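Last updated: January 3, 2023

Skye Skinner wants me to believe Aka is the co-op game that won't end in shouting. I've heard that before. She designed it at Trivmont, and she says all 68 levels can be finished by two people who have never held a controller.

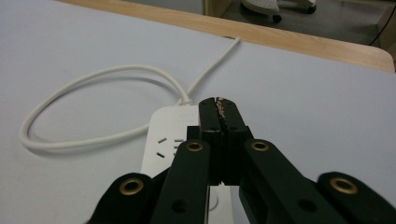 "We cut 10 levels because testers got mad," Skinner says. I ask why the ferry level survived, as it made me mad. "That one's fair," she says. Is it? I failed it nine times – and my partner stopped talking to me after four.

Ashley Oakley, who wrote the online code, is more careful. He admits that lag "still shows up" in long sessions and won't promise a fix before March.
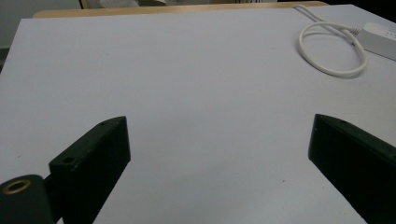
Skinner would sooner talk about the hats. There are 415 of them. "People love hats," she says. I wore one, and still fell off the ferry.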